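Chapter 6
Paper, Tape and a Flat Surface

Paper is wonderful stuff to work with, and it costs almost nothing! A single printed sheet can be creased, curled, rolled or lifted by one corner, and each time it takes on a new shape. In this chapter you will get to know those shapes with your own hands, and you'll learn to set up a work table that helps you see them.

Start with the table. Cover it with brown paper, then lay strips of blue tape across it in both directions to make large rectangles. The grid gives you straight lines to compare against, so a bent edge or a raised corner stands out right away. Smooth the tape down well — a loose end will catch your sheet every time.

You will need 20 printed sheets for the whole chapter. Save the rumpled ones, because they are the most fun to study.
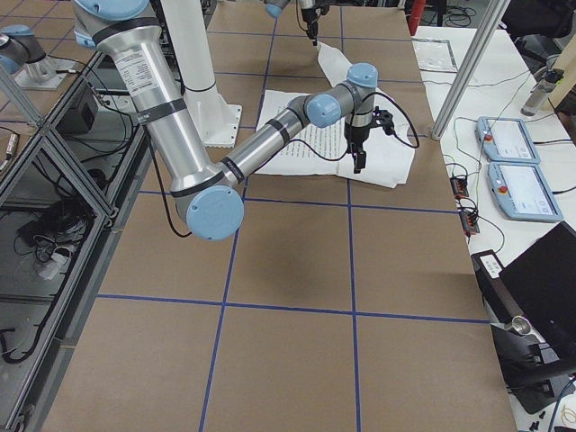

6.1 Finding the Creases

Lay one sheet inside a rectangle and lift a corner slowly. Watch where the paper starts to bend, and mark that line in pencil.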